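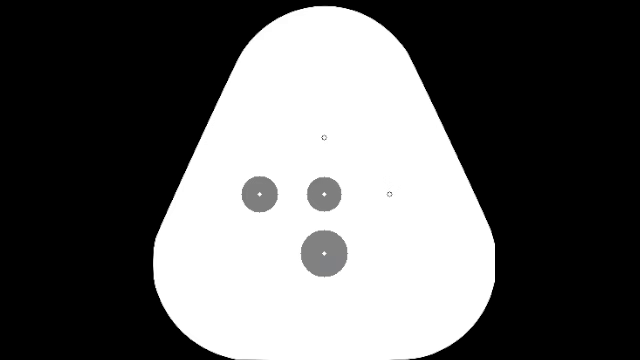 Skuleck Home Forums > Kids' Rooms and Playrooms > Storage and Tidying

Topic: Small balls, big problem. Where do yours live?

Ingvild Sjögren
Hello all, and thank you for the help with the curtain rod back in April, it is still up! Now I have a new one for you. My two boys are in a ball phase, and I mean the little ones, the toy basketballs and soccer balls that fit in a child's hand. They come home in party bags, they come home in coat pockets, my mother-in-law sends them in the mail. I love that the boys play with them (there is a hoop on the back of the bedroom door and it gets used every single day), but I am stepping on them, the dog is carrying them off, and last night one came down the stairs by itself at 11 pm and scared me half to death.

Right now I have one deep basket for everything. It works fine until somebody wants a particular ball, and then the entire basket gets tipped over and I am back where I started. Do you sort? Do you hide half of them? Is there a kind of container that a four-year-old will really put things back into? I have a long wall under the window and about enough patience for one more system.

Hae-won Hong
Oh, Ingvild, I feel this so much. We had the deep basket too, and I hung on to it for ages because it was pretty and my sister gave it to me. What finally helped was giving up on the floor altogether. We put a plain pale table along the wall, 48 inches long, and the balls get played with and put away up there. A ball that starts on a table does still end up on the floor sometimes, I won't pretend otherwise, but the kids stand at it and roll things back and forth to each other and it has become their favorite spot in the house.

The other half of it is an open bin that sits right on the table, off to one side. No lid! I can't say this strongly enough. We tried lidded boxes first, and the lids went under the couch and stayed there. Mine are cheap gray plastic and I was a bit sniffy about the color when I bought them, but bright balls show up so well against gray that my daughter can find the one she wants without tipping anything. A light tabletop does the same job. You can spot a bit of orange from across the room even when most of it is hiding under something. 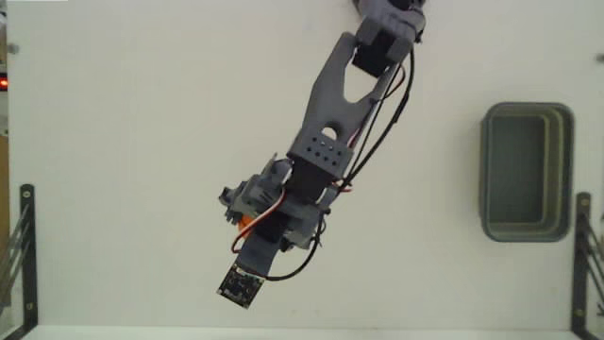 Ulla Skjelbred
I'm going to disagree a little on the open bin, and I hope you'll forgive me, Hae-won, as I know yours works for you. With round things an open bin on a table is asking for it in our house. My youngest reaches in, the bin slides, and over the side it goes. I moved ours down to the lowest shelf of the Volus unit, with a lip across the front, and that was the end of the avalanches. It is lower than a table, so nothing falls very far, and the little one can see straight in when she squats down.

I'd also say don't sort by kind of ball. I did that with such enthusiasm, labels and everything, and it lasted a week. All balls together, one bin, done.

Hae-won Hong
Not offended at all, Ulla! Ours used to slide too. I put a square of that rubbery drawer liner underneath and it hasn't budged. But I can see that a lip on the shelf does the same thing with less fuss.

Leif Ekström
Grandfather here, with a different opinion from both of you. I think you have too many balls. I say this kindly. We had a drawer of them for the grandchildren, and when I took out all but a handful the remaining ones got played with twice as much. The rest are in a sack in the hall closet and I swap a few over when they visit. They greet the old ones like long-lost friends.

And Ingvild, check them over while you are at it. The hard shiny ones are fine, but I found several soft foam ones with bites out of them (dog or child, I didn't ask) and those went straight in the trash. Anything small enough to worry you around a toddler should go as well.

Ulla Skjelbred
I knew somebody would say fewer, haha. You are right, of course, but my kids notice. They notice everything. I once packed away a yellow bouncy ball and heard about it for a month.

Su-bin Tak
I've read this whole thread twice with my coffee and I think you're all a bit right, so let me write down what we did when we moved to Braltcombe and had to start over with a playroom the size of a closet. It took me one afternoon and some 77 dollars, most of that for a secondhand table.

1. Get every ball out into one place. Look under beds, in boots, in the car. I found one in the piano bench.

2. Wash the lot. Warm water and dish soap in the bathtub, then a towel on the floor. The kids will want to help and you'll get soaked, so wear something old.

3. Let each child pick favorites to stay out. I'm with Leif on this, but they have to do the choosing or you'll have Ulla's yellow ball all over again.

4. Pick up each favorite and give it a good look and a squeeze before it goes in. The toy basketballs are the ones I'm most generous with, I admit. A little orange one with the black lines on it, just like the big ones, makes me smile every time, and it's the first thing visiting kids reach for.

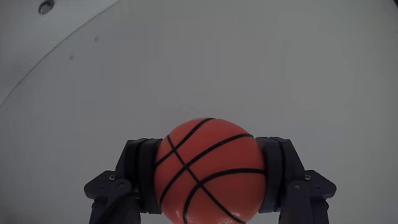

5. Choose one bin and stop there. When it's full, it's full. I took Hae-won's side on lids long before I read her post, and I keep mine on the table with the back against the wall.

6. Put the rest in a bag, up high, and trade a few whenever the weather keeps everybody indoors.

7. Make the hoop the last stop before bath time. Everyone takes one shot and then that ball goes in the bin, hit or miss. My son calls it closing the gym.

Ingvild Sjögren
You are all wonderful. "Closing the gym" is happening here tonight, I can tell you that much. I think I'll go with a table under the window and one gray bin, with Hae-won's drawer liner underneath, and if it still ends up on the floor I'll come back and tell Ulla she was right. Leif, I did the squeeze test just now and three foam ones have gone in the trash. The dog is sulking.

Su-bin, how tall is your table? The four-year-old is small for his age and I don't want him climbing on a chair to get at it.

Su-bin Tak
It comes to just above my son's belly button, he's five. I sawed a bit off the legs, and then a bit more off one leg because I'm not very good at sawing. If yours has the screw-in kind you can swap them for shorter ones. I saw some at Løken when I was in for light bulbs, though I didn't look at the price.

Ulla Skjelbred
I'll be waiting for that message, Ingvild :) And do let us know what happens with the stairs ball. I would like to hear that it was the dog.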